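Put the Basket on the Table

Most advice about tidying small things tells you to buy more boxes. Clear bins with lids, drawers with dividers, a label on everything. I have tried all of it, and I now think one open wicker basket does more for a home than a shelf of matching plastic.

My argument is mostly about lids. A lid adds a step. A child who has to lift a lid, find the right bin and close it again will leave the blocks on the floor, and so will most adults. When we lived on the second floor at Arnarach we had 5 lidded bins for toys, all labeled, and by March the labels meant nothing. Everything went into whichever bin was open.

Sorin Ilie, my neighbor then, thought I was being lazy. His view was that sorting teaches children where things belong, and I don't dismiss that. Puzzles need sorting, because one missing piece spoils the whole thing. Blocks don't. A blue one and a red one can go in the same place and nothing is lost.

The shape of the basket matters too. Round ones waste the corners of a shelf and they roll if they tip. A rectangular one sits flat against a wall and you can see to the bottom of it. I would keep it shallow. Once a basket is deep enough to hide things, it fills up with batteries, socks and half a pencil.

People complain that wicker catches dust, and it does. I turn mine over outside and knock the bottom, and that takes care of it. The strands can also snap at the rim if you drag the basket by one side. Sânziana Jitaru lines hers with cotton cloth, which keeps crumbs out of the weave but has to be washed, and I don't want more washing.

The last thing is where you tidy. I used to do it kneeling on the floor. Now I put the basket on the table and bring the toys up to it, and whoever is sitting there tends to join in. My back is better for it. The basket goes on the low shelf afterward, and in the morning it comes down again.

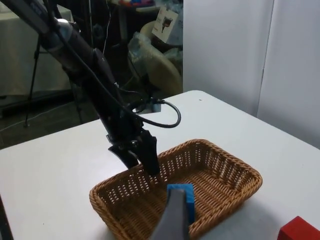 I still keep one lidded bin, for the puzzles.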